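Film, papel y bolsas: cómo elegir, guardar y reponer los envoltorios de cocina

Los envoltorios de cocina ocupan poco, se gastan a ritmos distintos y suelen acabar repartidos entre dos cajones y un armario. Las indicaciones siguientes sirven para una cocina doméstica de tamaño corriente, con un cajón de 69 cm de ancho o un estante equivalente.

Qué material para cada uso

El film transparente cierra recipientes sin tapa y protege alimentos cortados en la nevera. No debe entrar en el horno. En el microondas solo se emplea si el envase lo autoriza, con una esquina levantada para que salga el vapor y sin tocar la comida.

El papel de aluminio aguanta el horno y el congelador. Conviene evitarlo con tomate, cítricos, vinagre y salazones: el ácido y la sal atacan la lámina y dejan puntos grises en el alimento.

El papel de horno resiste hasta la temperatura que indica el fabricante, normalmente impresa en un lateral de la caja. No sustituye al papel encerado, que se funde con el calor y se reserva para separar lonchas, quesos o masas crudas.

Las bolsas de congelación llevan una lámina más gruesa que las de uso general. Se llenan hasta tres cuartas partes, se aplanan para sacar el aire y se etiquetan antes de llenarlas - el rotulador no agarra bien sobre plástico frío.

Medidas y consumo

El rollo estándar de film doméstico suele medir 30 cm de ancho, suficiente para una fuente mediana. Para bandejas grandes se colocan dos tiras solapadas 4 cm. Antes de comprar, compare el precio por metro y no por caja. Dos cajas del mismo tamaño exterior pueden llevar longitudes muy distintas, y el dato figura casi siempre en letra pequeña junto al código de barras.

Para conocer el gasto propio basta anotar con lápiz la fecha de apertura en el interior de la solapa. En mi casa un rollo abierto en mayo duró 132 días. Con ese dato, una caja en uso y otra de reserva cubren cualquier imprevisto.

Almacenaje

Las cajas alargadas se guardan tumbadas, con la sierra hacia el fondo y el nombre hacia arriba. Si el cajón es poco profundo, funcionan mejor de canto, separadas por un listón o por un organizador de varillas. Catarina Loureiro, lectora de Nadotano, usa un revistero atornillado a la cara interior de la puerta. La solución es válida si la bisagra cierra sin forzar y el estante deja hueco libre.

Mantenga el film lejos del horno y del lavavajillas. El calor ablanda las capas exteriores y el rollo se pega sobre sí mismo. Si ya ha ocurrido, media hora en el congelador dentro de una bolsa cerrada suele bastar para localizar el borde.

La mayoría de las cajas de cartón llevan una pestaña troquelada en cada extremo. Al hundirlas con el pulgar, el rollo queda sujeto y deja de saltar al tirar.

Compra y reposición

Revise el cajón antes de salir y apunte material y ancho, no solo "film". En el lineal, los formatos se parecen entre sí y una misma marca puede repetir color en productos diferentes. Saque la caja del estante y lea el lateral antes de echarla a la cesta. Descarte las que tengan las esquinas aplastadas: el golpe suele llegar al tubo y el rollo gira mal.

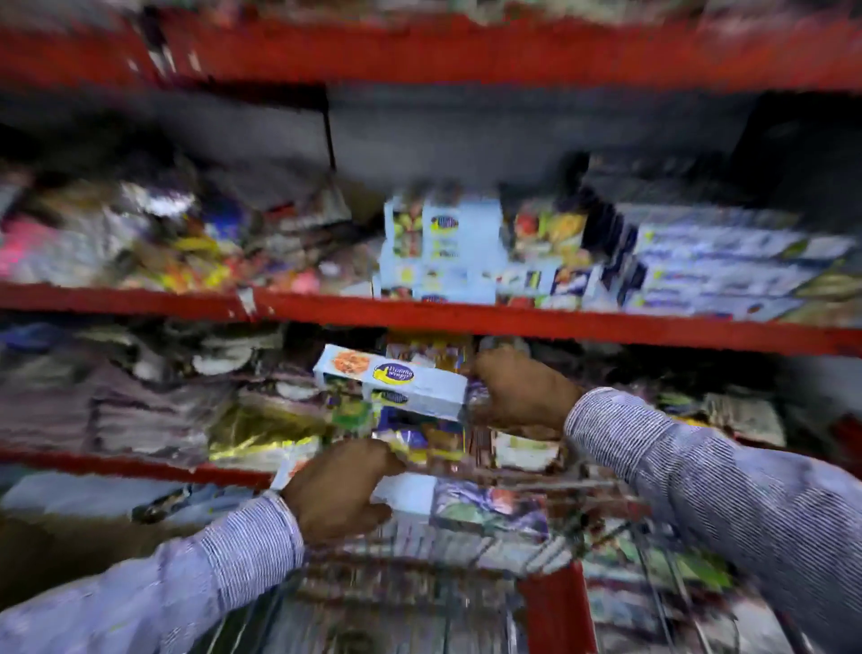

Cajas de color azul claro en varias alturas de la estantería: conviene leer cada una antes de pasarla a la cesta.

Al llegar a casa, coloque la caja nueva detrás de la abierta. No rompa el precinto hasta terminar la anterior, ya que el cartón abierto coge polvo y grasa. Los tubos vacíos van al contenedor de papel, y la sierra, si es metálica, se retira antes con unos alicates.

Revisado el 2023-06-15. Correcciones técnicas: Joaquim Torres.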